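## 4. Setting up the Wornirport label printer

Read this section before loading the first roll. Sections 5 and 6 (networking and templates) assume that the steps below are complete. 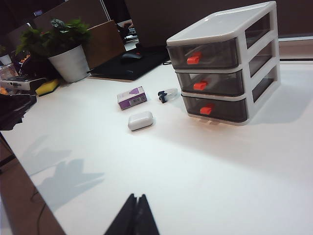
*Fig. 4.1: Three-drawer desktop organiser, suitable for spare rolls and small parts.*

### 4.1 Positioning

1. Place the printer on a firm, level surface, with the label exit facing the operator.
2. Leave a gap of at least 55 mm behind the unit for the power lead and data cable.
3. Keep the printer out of direct sunlight. Thermal labels darken when exposed to heat, including rolls already fitted.
4. Keep unused rolls in a closed drawer or in their original wrapping.

**Note:** The supplied power lead is 163 cm long. Do not use it with a coiled extension reel.

### 4.2 Loading a roll

1. Switch the printer off at the rear switch.
2. Press both side catches and lift the cover until it locks upright.
3. Slide the roll guides apart.
4. Fit the roll with the labels feeding from underneath, printable side up.
5. Close the guides against the roll. The roll must turn freely by hand.
6. Draw the leading edge over the platen until it passes the tear bar.
7. Lower the cover and press on both corners until each catch clicks.

**Caution:** The tear bar is sharp. Do not run a finger along it when clearing adhesive.

**Caution:** The print head may remain hot for several minutes after a long run. Let it cool before cleaning.

### 4.3 Calibration

Calibration sets the gap sensor to the label stock in use. Repeat it whenever the label size changes.

1. Switch the printer on and wait for a steady green light.
2. Hold FEED until the light flashes amber, then release. The printer advances several labels and stops.
3. Press FEED once. A single blank label should be issued, with the gap level with the tear bar.
4. If the gap is out of line, check the roll guides and repeat from step 2.

A standard roll holds 748 labels. The roll counter does not reset by itself; set it from the menu under Stock > New roll.

### 4.4 Status lights

| Light | Meaning | Action |
|---|---|---|
| Steady green | Ready | None |
| Flashing green | Receiving data | Wait |
| Flashing amber | Calibrating, or gap not found | See 4.3 |
| Steady red | Cover open or roll finished | Close cover or fit new roll |
| Flashing red | Print head too hot | Leave to cool, cover open |

### 4.5 Cleaning

Clean the print head at every third roll change. Use the Türkmen cleaning pen or a lint-free cloth dampened with isopropyl alcohol. Wipe in one direction only and allow the head to dry before closing the cover. Do not use water, paper towels or metal tools.

Replacement pens are ordered through the Sundthorpe stores desk (contact: Maite Collado). Quote the serial number from the plate under the printer.

*Section revised September 24, 2021. Checked by S. Tully.*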